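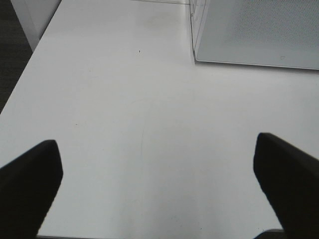
Courtesy runner

A courtesy runner is a player in amateur softball and baseball who takes the place of the pitcher or the catcher on the bases once that player has safely reached. The rule is mostly found in school, youth and senior leagues, and people who come to those games from watching the professionals are often a little puzzled the first time they see it, for the big leagues have nothing quite like it.

Purpose

Catchers wear a good deal of gear, and getting it all back on after running the bases can take a while. If the catcher is on second when the last out is made, everybody in the park ends up waiting. Letting a teammate run keeps the game moving, and it gives a tired pair of legs a rest on a hot afternoon, too.

How it works

The pitcher or catcher bats as usual and, after reaching base, may be replaced by a runner the coach reports to the umpire. The player who was replaced hasn't left the game and goes back to the field the next half inning. In most leagues the runner must be someone from the bench who has not yet played, although small teams that bat everyone often use the player who made the last out instead.

Local versions

The Tikach League, a summer softball circuit with 14 teams, took up the rule in 2000 for catchers only and added pitchers later on. Its handbook, last revised 2020-05-11 after a long round of letters between the clubs that April, allows up to 3 courtesy runners in a game. Tekorgate and Narow, who share the field at Bhutto Park, play their yearly series under an older version in which the runner may not steal.

Scoring

Any run scored by a courtesy runner is credited to that runner, while the hit or walk stays with the batter who earned it.

See also: Pinch runner, Designated hitter, Re-entry rule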